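The Chore Column: Can a Machine Clear the Table Yet?
by Albane Renaud

Every few months a reader writes in to ask if it's worth holding off on some chore tool until the robots arrive. The July mailbag had a good one, from a woman whose Davdale floor robot had swallowed a shoelace and then dragged the shoe behind it into the hall. She wanted to know if the next one would be smarter. My answer was to pick up the shoes, and I'm sticking with it.

I do own robots, if we're being generous with the word. I have a floor vacuum and a dishwasher, and in the shop there's a Prakdale feeder that pushes stock through the planer at a steady speed. All three earn their keep. All three also need me to get everything ready first, and that's the part the ads skip. So this month's tips are about the getting ready, with my opinions thrown in at no charge.

Floors

A robot vacuum is good at one thing: dust and crumbs on a floor with nothing on it. Mine does the kitchen while I'm at the store. Before it runs, lift the chairs onto the table or at least push them all the way in. Fold the fringe of the rug under. Phone cords go up. If you have a dog that can't be trusted, don't run the thing when you're out, ever.

Empty the bin after each run and cut the hair off the roller with a seam ripper, which beats scissors by a mile. The side brush pulls straight off on most models. Wipe the sensors with a dry cotton cloth. If the machine has started missing a strip along the wall, try this before you call anybody.

It still can't do stairs or corners, and it can't get behind the toilet. Keep the broom.

Dishes

The dishwasher is the best household machine there is, and it's old news. It doesn't have to know what a plate is. You put the plate where the water goes. People who tell me a robot with hands is going to load it for them have never watched my brother load one – and he has hands.

Scrape, don't rinse. Bowls face the middle. Wooden spoons and good knives stay out. Clean the filter at the bottom when it starts to smell, which will be sooner than you'd like. For a cloudy film on glasses, a cup of white vinegar standing upright on the top rack for one hot cycle usually does it.

Laundry

I went to a home show in the spring where a company called Gorkia had a folding machine on display. It took 60 seconds to fold a T-shirt. The man running it clipped each shirt on by hand, smoothed the sleeves and stepped back. I stood there and timed him, and I counted 19 shirts before a long-sleeved one jammed it. Then he opened the lid and pulled the shirt out by the cuff. I'm no speed folder, but I don't jam.

If you hate folding, hang more. Sort socks as they come off the line and you'll skip the worst of it. Towels fold in thirds the long way, then in half, then in half again, and they'll fit a narrow shelf that way. Fitted sheets I roll up and don't discuss.

In the shop

People assume the shop is where machines have already won. A big factory runs the same part all day, so yes. In a small shop the parts change before lunch. Leblanc, where I buy my hinges, put in an arm to pack boxes, and the foreman told me it does fine with two sizes of carton and gets handed off to a person for the rest. Two sizes! They have a whole wall of them.

What helps in a home shop is cheaper. Put a stop block on the miter saw fence. Screw a magnet strip by the drill press for the chuck key. Hook up the dust hose before the first cut and you won't be sweeping at ten at night. Keep one bin for offcuts under a foot long and burn or toss it when it's full.

Clearing the table

Now the one I get asked about most. Wiping a table is easy, and I'd believe a machine could do it tomorrow. Clearing one is another matter. Wads of tissue, crumpled wrappers, a drink carton on its side, a long plastic tray with the packing still lying around it: every piece is a different shape, half of it is see-through or shiny, and some of it weighs next to nothing.

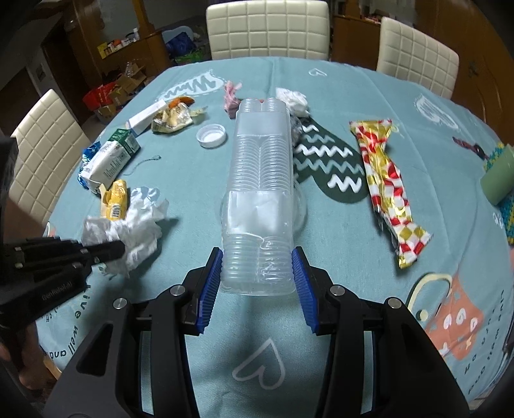
Page 2

Look at that cloth, too. It has mittens, hearts and a mug printed all over it. You and I know right off that the mug isn't there to be picked up. I'd want to see a machine get that right on a busy cloth, late in the day, with the lamp throwing shadows.

Then there's the deciding. Is the tissue trash? Sure. Is there still something in the carton? Does somebody want that lid? A person clearing up makes those calls without slowing down, and gets some of them wrong, and hears about it.

My own method for a table like this one:

Bring the trash to the table. A paper grocery bag with the top rolled down stands up by itself.

Drinks first. Shake each carton, pour out what's left and flatten it.

Use the biggest empty tray as a scoop. Tissues and wrappers go in it, then into the bag.

Anything with a lid gets its lid or gets tossed.

Leave crumbs for last. Gather the cloth by its corners and shake it outside, then check it for spots before it goes in the wash. Chocolate wants cold water and dish soap, rubbed in from the back.

Fruit peel goes in the compost, and pick it out before you shake.

That's a few minutes' work with one person, less with a kid who wants dessert. If a company can show me a machine that does it start to finish on a table it has never seen, without a fellow standing by to lift the lid, I'll print the name in big type. Send me the details care of this column. Videos that have been sped up go in the paper bag with the tissues.

Next month: getting candle wax out of a runner, and a reader's fix for drawers that stick in wet weather.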